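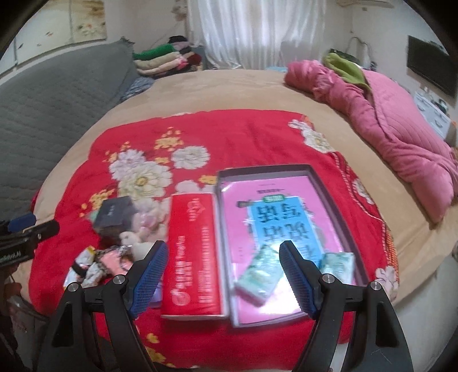

Marinescu Crafts Kicks Off Its Spring Giveaway on Saturday

If you have been waiting all winter for an excuse to clear off the kitchen table and get the glue out, the good people at Marinescu Crafts in Jirness have one for you. The shop's spring giveaway opens this Saturday at 10 in the morning, and it is the biggest one they have done since they moved into the old shoe store on the corner of Flulireck Street.

Regular readers will remember that last year's giveaway was a fairly modest affair, with a basket of yarn and a gift card that went to a very happy reader out past the reservoir. This year there are 12 prizes, and most of them are things you would really want to win, even if (like some of us) you already have a closet that won't quite close. The top prize is a full season of craft classes for two people, all supplies included, so you can bring your sister or your neighbor or whichever friend keeps saying she isn't creative. Second prize is a wreath-making kit with enough ribbon and wire to get you from Easter clear through to Thanksgiving. After that come paper cutters, stamp sets, a bundle of spring fabrics in quarter-yard cuts, and several smaller gift bags put together by the shop staff, who have been tucking things into them for weeks and keep finding one more little packet of buttons that has to go in.

Entering is easy, and you don't have to buy a thing. Stop by the shop during opening hours, fill out a paper slip at the front counter with your name and a phone number, and drop it in the big glass jar by the register. If you can't get to Jirness, you can mail in a postcard instead, and the shop is asking that you decorate it yourself. It doesn't need to be fancy! A pressed leaf or a bit of washi tape is plenty. The postcards will go up on the wall behind the cutting table for everybody to enjoy, and past years have brought in some really lovely ones, including a tiny quilted card that is still hanging there with its edges curling. One entry per person, please, and children are welcome to enter with a parent's name written next to theirs.

The jar got 117 slips during the winter drawing, when the weather was miserable and half the county was snowed in, so the shop is expecting a good many more this time. Entries close at the end of the month, with the drawing held in the store the following morning. You don't need to be there to win, but there will be coffee and lemon bars, and the lemon bars alone are worth the drive.

There is more going on that first Saturday than the giveaway itself. From 2 in the afternoon the back room will be open for a drop-in egg decorating table, with blown eggs, tissue paper and paint provided. The ladies and gentlemen of the Teltura Quilting Circle will be there too, with a swap table for leftover fabric. Bring what you are tired of and take home what somebody else was tired of — that is the whole arrangement, and it works very well. They do ask that pieces be clean and at least as big as a dinner napkin, and that anything with a pet hair problem stay home. Patterns and craft magazines are fine for the swap as well, as long as all the pages are there.

The Circle is also raffling off a lap quilt in yellow and green to help pay for a new set of tables at the Teltura community hall. The old ones have folded up under more than one sewing machine. The group hopes to raise $2,000 by summer and is well on the way, thanks in large part to the bake sale in February and to a very generous person who left an envelope in the donation tin and slipped out before anyone could say thank you. Raffle tickets are separate from the giveaway slips, so be sure you are putting the right paper in the right jar. There was a little mix-up last fall, and it took most of an evening to sort out.

Parking on Flulireck Street fills up early on weekends, especially when the farm stand is out. The lot behind the library is free all day, and it is a short, flat walk from there past the bakery. The shop has one step up at the front entrance, but the side door on the alley is level, and the staff will gladly open it if you ring the bell.

If you are a winner and can't pick up your prize, it will be held for you at the counter until the start of summer. The larger kits can be mailed for the cost of postage. Winners' first names and last initials will be posted in the shop window, and we will print the list in this space as well, along with a picture of the postcard wall if the light is good that day.

Marinescu Crafts is open Tuesday through Saturday, and the slips for the giveaway will be on the counter as soon as the doors open. Bring a pen if you have one handy. The ones by the register do tend to wander off.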